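Learning to darn, eventually

My grandmother's sewing tin came to me in June with a reel of grey wool still threaded, and I put it on the shelf over the boiler and left it there for most of a year. I don't sew. I can put a button back on if the shirt is old enough not to matter.

What changed my mind was the walking. I'd started doing the canal path before work, 15 kilometres on a good week, more when the mornings were light, and I was going through the heels of my socks faster than I could justify replacing them. The ones I like are not cheap. I went back through my bank statements one evening and found I had bought far more of them than I'd thought, and most had gone in the bin with one hole each and the rest of the sock perfectly sound.

So I got the tin down. Inside were needles in a paper fold, a pair of small scissors that no longer met at the tip, and a wooden mushroom with a split in the cap. I sanded the split so it wouldn't catch and used it anyway.

My first darn was terrible. I pulled every row too tight and the heel puckered into something like a walnut. I wore it once, got as far as the lock and came home with a blister. The second was looser and lay flatter, but I had started too close to the hole, where the knitting was already thin, and it tore away along one side in the wash.

The library had one book on mending, and it said to begin well outside the damage, in the good fabric, and to leave a small loop at the end of each row so the wool has somewhere to shrink to. I did both. That darn is still in use.

A heel takes me about 80 minutes. I do them at the table after tea with the radio on. Leonie Tipoki lent me a daylight bulb, and that made more difference than the book did, particularly with dark wool on a dark sock, where I'd been working mostly by feel. I also stopped trying to match colours. The shop by the station has a basket of odds and ends from people's finished jumpers, and I take whatever is the right thickness.

I have made some rules. I don't mend anything with elastic gone at the cuff. I don't mend a sole that has worn through from toe to heel – that's a new sock's worth of wool. Thin patches get done before they turn into holes, if I notice them in time, and mostly I don't.
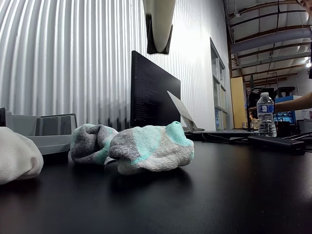 Marama Kereama thinks I'm wrong about the thin patches. She says to turn every sock inside out when it comes off the line and hold it up to the window, and that a thin heel caught early needs only a few rows of running stitch, ten minutes at most. She also says the wool should be washed before it's used, or it will shrink at a different rate from the sock.

I've tried the window since, and it does work, though I have to remember to do it before the socks go in the drawer. I haven't washed any wool yet. There is a jumper with a gone elbow waiting on the back of the chair, and I want to find out whether the mushroom is big enough for it or whether I need to use a bowl.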